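Foros Nastby › Conservación y mantenimiento de interiores › Paramentos y revestimientos
Etiquetas: ladrillo visto, hornacinas, yeso, iluminación de sobremesa

Tema: Tratamiento de ladrillo visto en un hueco retranqueado y lámpara delante

Shehata_Obras
29 de junio de 2018

Estimados compañeros:

Me dirijo a esta sección para recabar criterio sobre un paño de ladrillo visto situado en un hueco retranqueado, dentro de una sala de trabajo del edificio Mavemham. El resto de la pared, por encima del ladrillo, está enlucido y pintado de blanco, al igual que el techo. La propiedad ha solicitado que el ladrillo permanezca a la vista y que se mantenga en el mismo lugar la lámpara de mesa que hoy se encuentra delante.

Las cuestiones que someto a su consideración son dos. La primera, si procede aplicar un consolidante incoloro o basta con un cepillado en seco y aspiración. La segunda, si una lámpara de globo resulta adecuada ante una superficie de esta textura o si conviene una luz rasante desde arriba. 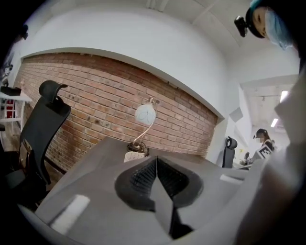
Paño de ladrillo y lámpara de globo. Sala de trabajo, edificio Mavemham.

El ladrillo va del rojo anaranjado al pardo polvoriento, con las juntas más claras, y en las hiladas superiores hay algunas zonas más oscuras. Agradecería opiniones sobre este último punto en particular.

Quedo a la espera de sus indicaciones.

junta_seca
Respuesta n.º 1

Buenos días:

En mi opinión, no debería aplicarse producto alguno hasta conocer el origen de las zonas oscuras. Puede tratarse de una simple variación de cocción, de suciedad antigua o de una humedad procedente del forjado. Una fotografía no permite distinguir entre las tres.

Recomiendo tomar lecturas con higrómetro de contacto en varios puntos de las hiladas superiores y repetirlas al cabo de 7 días, siempre a la misma hora y con la misma ventilación. Si los valores se mantienen estables, un cepillado con cerda natural será suficiente. El cepillo metálico debe descartarse por completo, pues levanta la cara de la pieza y deja la superficie más expuesta al polvo.

Flirham_tec
Respuesta n.º 2

Discrepo parcialmente de lo anterior. La medición es pertinente, pero en una sala de uso diario el cepillado por sí solo constituye una solución de corta duración. El ladrillo de aspecto polvoriento seguirá soltando material sobre la mesa y sobre cualquier objeto que se coloque delante, incluida la pantalla de la lámpara.

Nuestro procedimiento habitual consiste en aspirar, aplicar una mano de consolidante al silicato de etilo en una zona de prueba de 30 centímetros de lado y dejar pasar el plazo que indique el fabricante antes de extender el tratamiento. Debe protegerse previamente el enlucido superior con cinta de baja adherencia — el cerco que deja el producto sobre el blanco es difícil de disimular, incluso con dos manos de pintura.

junta_seca
Respuesta n.º 3

Respeto el criterio del compañero, si bien debo insistir en que se trata de una operación irreversible. He intervenido en locales donde el consolidante oscureció el tono general y la propiedad reclamó. El aspecto mate y desigual suele ser precisamente lo que se desea conservar en estos paños. Si preocupa el polvo, basta con incluir un aspirado mensual en el plan de limpieza, con boquilla de cepillo suave.

luz_y_sombra
Respuesta n.º 4

Respondo únicamente a la segunda cuestión. El globo blanco esmerilado, con esas líneas grises tenues, me parece una elección correcta. La luz difusa suaviza el relieve de las juntas y resulta más cómoda para quien trabaja sentado. La luz rasante acentuaría cualquier desigualdad, así como las zonas oscuras que motivan la consulta.

Sugiero separar la lámpara 24 centímetros del ladrillo como mínimo, con objeto de evitar un círculo de brillo excesivo en el centro del paño.

Flirham_tec
Respuesta n.º 5

Conforme en lo relativo a la lámpara. En cuanto al consolidante, mantengo mi posición, aunque admito que la zona de prueba debería situarse en una esquina baja y contar con la autorización escrita de la propiedad.

Shehata_Obras
Respuesta n.º 6

Agradezco a todos sus aportaciones. Se tomarán las lecturas indicadas y se aplazará hasta julio cualquier decisión sobre el consolidante. La lámpara permanecerá, con la separación propuesta. Publicaré los valores en este mismo tema cuando disponga de la segunda serie.

Este sitio utiliza cookies propias y de terceros para mejorar la navegación. Si continúa, se entiende que acepta su uso. Aceptar | Más información

© Foros Nastby | Contacto | Aviso legal | Volver arriba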